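I finally got around to the recycling this week, and I'm a little ashamed of how long it sat there. We moved to Onthorpe in January, and I've been meaning to sort the cans from the plastic ever since - you know how it goes, one more cup, one more can, and I'll get to it on Saturday! 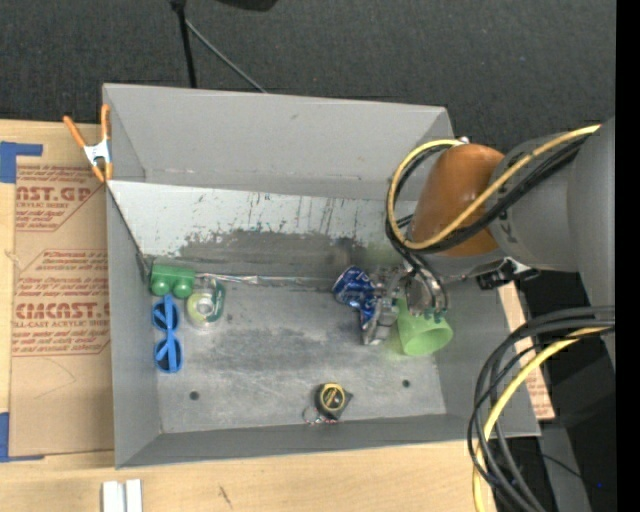 My sister thinks I should crush every can before it goes in, and that cups deserve a quick rinse too. She's probably right (she usually is), so I've put a dishpan by the sink and I'm giving it 3 weeks to become a habit.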